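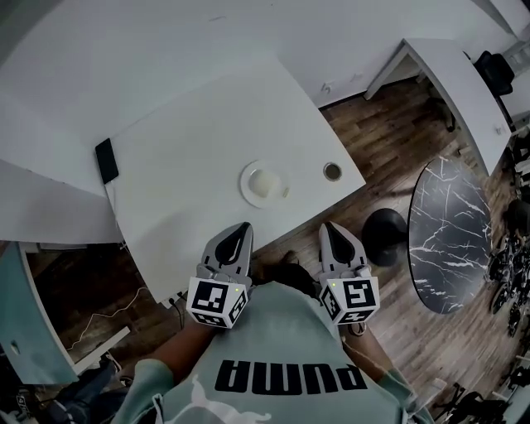

Saturday, December
by Zawadzka

Went to the open day at Okach on Saturday. They do manipulation work, mostly two-handed tasks, and they let visitors in once a year. Notes below, in the order I typed them on the bus home.

First thing: it's an office. I had pictured a hall with yellow lines on the floor. They rent one floor with white desks, a couple of round tables by the window and a kitchen that everyone walks through to get to the elevator.

Doors opened at 10. Sixty visitors for the whole day, split into groups. My group was mostly students, plus two people from a packaging company who asked most of the good questions.

The main demo was hand-held grippers. You hold one in each hand and do a job at a table with them. Each has a white cube at the base with black-and-white marker patterns on the faces, and the fingers stick up above that. They call the pair Dokier.

The marker cubes are how the position gets worked out. A camera looks at the patterns and software calculates where each gripper is and how it's turned. If you've ever used printed tags for calibration, same idea, on every face you can see.

Fingers are gray, come to a point, and have a black pad on the inside. I asked about the pads. They are a wear part and get swapped when the grip starts slipping. The shape of the tip has changed several times and they aren't done with it.

The task we watched was small: pick something up off the tabletop, put it on a saucer, take it off again, put it back. The person showing it did this at normal speed and talked the whole time. I couldn't do either when it was my turn.

My turn: the left hand was much worse than the right. You lose the feel of your fingertips completely and have to go by eye. I pinched the rim of the saucer twice and dragged it toward me once.

Tip they gave us, which helped: come in lower than you think and close slower than you think. Most beginners grab from too high and knock the object with the point of the finger.

Second tip: keep the cubes turned so the camera can see them. If you roll your wrists in, you cover the patterns with your own arm and that stretch of the recording gets thrown out.

Somebody asked how many repeats it takes. For the saucer task they set a target of 1,000 recordings and kept 900. The rest went out for covered markers, drops, or people stopping halfway to answer a question.

For a new task they now plan on 2,000 from the start. It means more people, more tables and more kinds of plate, and less of one person doing it the same way all afternoon.

They were open about that part. One person doing the same motion for a week gives you a very clean set and a robot that only works at that person's desk. They move furniture between sessions on purpose.

After the hand-held part we went next door to see the arms. Two arms on a bench, same finger shape on the ends. Matching fingers matter a lot to them. What the hand-held one can reach, the arm should be able to reach too.

The arms did the saucer task five times while we stood there. Four fine. On the fifth the left arm closed on air, opened, tried again and got it. The retry got more reaction from the group than the four good ones.

It is slow. I'd say a third of the speed of a person, from watching, no stopwatch. The packaging people asked about speed and were told it's not what they are working on this year.

Then they swapped the saucer for a soup bowl with a wide lip. The arm went for it, touched the lip, and stopped. The bowl isn't in the training set yet. I liked that they ran it anyway with visitors in the room.

Third stop was the software, called Konent. It's a viewer. You scroll through a recording, see both grippers as little outlines, and mark where each step begins and ends. There are keyboard shortcuts for all of it. Looked dull and well made.

The marking is still done by people. They have tried to automate it and the results are good enough for long steps and bad for short ones. So a person goes through every recording before it's used. That surprised me more than the arms did.

Questions at the end. Can you buy the grippers? No, not now. Can you borrow a pair? Universities can ask. What does a pair cost to build? They wouldn't give a number, only that the printed parts are the cheap part.

Somebody asked about tired hands. Sessions are kept short with a break in between, and they trimmed weight out of the handle this year. After ten minutes I could feel it in my thumbs, so I believe the break is needed.

Practical stuff if you go next year. Take the early slot, you get more time at the table. Wear sleeves that stay put. Bags go in the room by the elevator. Coffee was free, lunch wasn't, and the place downstairs is closed on weekends.

Also there's a sign-up sheet by the door for people who want to come in and record for a paid half day. No experience needed, they prefer a mix. I put my name down. Will post again if they call.

Reply to a few of you asking the same thing: yes, you can register as a group, school classes included, but they split anything over eight across two tables. The form goes up on their site in the fall.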